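首页　工作台　材料　记录　存放　联系

陶片整理：清洗、编号、拼接与存放

本页适用于低温至中温烧成的无釉陶片，即家中旧藏、学校教学标本和地方小型陈列室里常见的那一类。瓷片、带彩绘层的陶器和泥质未烧器物不在范围内，处理方法差别很大，请勿套用。出土文物须按当地规定申报，未申报之前不要清洗，也不要拼接。

开始之前先看胎体。用指甲在断面不显眼处轻压，若有粉末脱落，说明胎体酥松，只做干刷，不下水。断面致密、敲击声较清脆的，可以按下文的湿洗步骤处理。表面有白色绒状或针状结晶的，先按含盐陶片对待，单独放置，不与其他陶片混装。 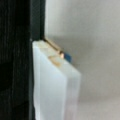
斯科尔特盖特，10月2日

工作台面

台面要平、浅色、易擦。浅色台面上掉落的碎屑容易发现，深色绒布不行。操作区铺一层聚乙烯泡沫片，厚度6毫米即可，太厚的泡沫会使陶片在拼接时下陷，接缝对不齐。泡沫片上再盖一张无字白纸，每换一组陶片换一张纸，纸上的碎屑倒入该组的小袋，与陶片同存。

灯放在左前方，光线压低，从侧面掠过表面。掠射光下可以看到轮制弦纹、指压痕和修坯刀痕，正面顶光会把这些痕迹冲掉。惯用左手者灯位相反。

饮料、印泥和修正液不上台面。圆珠笔也不应靠近陶片，油性墨渗入胎体后基本无法去除。登记表用铅笔填写。

干刷

先用软毛刷，顺着轮制纹路的方向刷，由口沿刷向底部。刷毛短的硬刷只用于断面，不用于外壁。附着较紧的土块用竹签侧刃剔除，竹签角度放平，尖端不要垂直戳入。金属针和手术刀在陶胎上留下的划痕是亮的，后来的人会误认为使用痕迹。

内壁如有黑色附着物，停止清理。该层可能是炊煮残留，也可能是埋藏环境造成的染色，肉眼难以区分。用铝箔松松包住，在登记表备注栏写“内壁附着物，未清理”。

断面要刷到能看清胎体颗粒为止。断面残留的细土是拼接误差的主要来源，单条接缝差得很小，绕器身一周累计下来，最后一片往往放不进去。

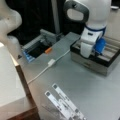 湿洗

用去离子水或蒸馏水，室温。盆底垫塑料网，陶片平放，不叠压。每次只洗同一编号组，洗完再取下一组，标签随陶片走，不要集中放在盆边。

水中不加洗洁精，不加醋，不加任何除垢剂。酸会溶解以贝壳粉或石灰石作羼和料的陶胎，损失不可逆。网上流传的白醋浸泡法对这类胎体有害，不论浓度高低。

刷洗时间宜短。吸水快的陶片入水后会冒出细小气泡，等气泡停止再动刷，此前表面张力和内部气压会把松动的颗粒顶出来。若水色明显变红或变黄且换水后不减，说明胎体在流失，应立即取出。

取出后放在网架上阴干，网架下方留空，保证上下通风。不用吹风机，不放暖气片上，不晒太阳。薄胎隔夜可干，厚底和把手处要慢得多，判断方法是连续称重：相隔一天的两次读数相同，视为干燥。未干透即装袋，袋内起霉的概率很高。

含盐陶片的脱盐

静水浸泡，定期换水，每次换水前用电导率仪测一次并记录。读数下降到与新水接近并保持稳定后结束。没有电导率仪的，不建议自行脱盐，保持环境湿度稳定、避免反复干湿即可。湿度来回变动时，盐分反复溶解和结晶，对表面的破坏比盐分本身静置不动严重得多。

伊莱罗陶器小组的登记员埃菲·莫里森对赫本旧藏做过一次整理，127片中有相当一部分在干燥阶段才出现盐霜。她的做法是所有陶片阴干后敞口再放一段时间，观察无变化后入袋。这一做法占地方，但可以省去重新拆袋的工作。

编号

编号写在内壁或底部，避开口沿、断面和纹饰。步骤如下。

先在选定位置刷一小块隔离层，材料为溶于丙酮的丙烯酸树脂清漆，范围略大于字迹。待完全干燥，用细头颜料墨水笔书写。深色胎体可在隔离层上加一条白色丙烯底。字迹干后再罩一层清漆。罩层若与隔离层使用同一种溶剂，刷一笔即收，来回涂抹会把字迹带花。

字高以能辨认为准。编号格式应在开工前定好，中途改格式是登记混乱最常见的起因。推荐“来源代码—组号—片号”，例如阿萨旧藏写作“AS—5—6”。

不要把编号直接写在胎体上，不要贴不干胶标签，不要用透明胶带固定纸条。胶带老化后胶层留在陶片上，去除时需要溶剂，溶剂又会把胶带入孔隙。

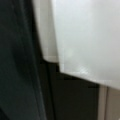

片太小、写不下编号的，单独装小袋，袋内放无酸纸标签，袋外再写一遍。内外两处编号都要有，外侧字迹在反复取放中会磨掉。

使用丙酮时开窗或在通风橱内操作，戴丁腈手套，远离明火。丁腈手套接触丙酮后很快软化，沾到即换。

试拼

正式上胶之前必须先试拼。把全部陶片外壁朝上铺开，按厚度、胎色和弦纹间距分组，再在组内找接口。只看轮廓容易误配，应以断面颗粒和夹心颜色为准。两片对上后用手指轻推，真正的接口有“锁住”的感觉，错位时会滑动。

试拼时用低黏度美纹纸短条横跨接缝，当天取下。表面有陶衣或粉化迹象的，不贴纸条，改用沙盘支撑。沙盘内的沙要洗净、干燥，沙与陶片之间隔一层薄膜。

拼接顺序用铅笔在草图上逐一标明。一般从底部向上，或从最大的一片向外。需要特别注意“锁死”问题：某一片被两侧已粘的陶片夹住而无法插入。草图上凡有夹角收窄的位置，应调整顺序，让该片先上。

黏合

选用可逆的胶，即日后能用溶剂溶开的胶。氰基丙烯酸酯（瞬干胶）和环氧树脂不用于旧陶。前者固化过快，没有调整余地，后者固化后几乎不可逆，拆开时断面常随胶层一起剥落。

疏松断面先用低浓度树脂溶液封一遍，浓度5%左右的即可，干后再上胶。未封的断面会把胶吸走，接缝处空虚，强度不足。胶只涂一侧，沿断面中线走细条，合拢后以外侧不溢出为宜。溢出的胶等到半干用竹片揭除，湿胶擦拭会抹开成膜，留下反光。

合拢后靠重力固定。调整陶片角度，使接缝所受的力垂直向下，另一侧用沙袋顶住。每次只粘一条缝，干后再粘下一条。同时粘多条缝，误差无法定位。

补缺材料

缺失部位不影响稳定的，不补。确需支撑的，用石膏或商品填料，与陶片断面之间先刷隔离层。填料面应略低于原表面，打磨在填料完全干燥后进行，最后一道用600目砂纸，干磨，砂纸不得碰到两侧的陶面。可在接缝两边先贴一圈保护纸，磨完即揭。

填料的颜色取比胎色稍浅的一档，近看能分辨，远看不突兀。不在填料上仿刻纹饰。

记录

每组陶片至少留下以下资料：处理前后的照片，照片内放比例尺；所用材料的名称、溶剂和浓度；试拼草图；处理人和日期。材料写通用名，不要只写商品名，商品配方会更换。

照片用漫射光拍正面一张，掠射光一张，断面一张。比例尺与陶片表面放在同一高度，放在台面上而陶片被垫高时，量出的尺寸会偏。

口沿直径用同心圆图表比对，口沿必须放正，使唇面与图表完全贴合，不透光。残存弧长太短的，直径栏填“不可测”，不要估一个数。德米特里厄斯·帕克编的登记表模板把“不可测”和“未测”分为两栏，建议照此办理，两者混在一起以后无法追查。

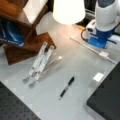
台面上的黑色笔与白色折叠支架

存放

袋子用聚乙烯自封袋，打少量气孔。不用聚氯乙烯材质，老化时释放的酸性气体会腐蚀同柜的金属件。报纸不作填充物，油墨会转移，纸浆偏酸。填充用无酸纸或聚乙烯泡沫条。

盒子按重量装，不按体积装。重片在下，轻片在上，层间加硬质隔板。已经拼接的器物单独成盒，接缝不得受侧压，盒内做浅凹槽承托底部，不要把器物口朝下倒扣。

盒外标签写编号范围和重量，贴在短边，便于上架后读取。盒不直接落地，底层与地面之间留出空隙，靠外墙的一侧也要留。

温度对陶片影响较小，湿度波动影响较大。柜内放一支湿度计，读数定期抄录。含盐陶片与金属器不同柜。

常见问题

旧修复的黄色胶层要不要去掉？接缝牢固且不遮挡纹饰的，保留，记录即可。接缝已经松动的，先在隐蔽处用棉签试溶剂，从乙醇试起，再试丙酮，无反应则停手。

陶片表面发亮是否正常？可能是磨光工艺，也可能是旧清漆。磨光面在掠射光下可见平行的细条带，清漆面则在凹处积得较厚。无法判断时不作处理。

能否用超声波清洗机？不建议。空化作用会扩展原有的微裂纹，羼和料较粗的胎体尤其敏感。

洗下来的土要不要留？来源明确的，留一小袋，阴干后写上与陶片相同的编号，不加防腐剂，不过筛。

相关条目
铜钱除尘与绿锈的辨认
线装旧册的平整与衬纸
石质拓印前的表面检查
小型标本盒的泡沫开槽
展签用纸与墨水的选择

联系：斯科尔特盖特工作台编辑部　|　版权所有，转载请注明出处　|　返回顶部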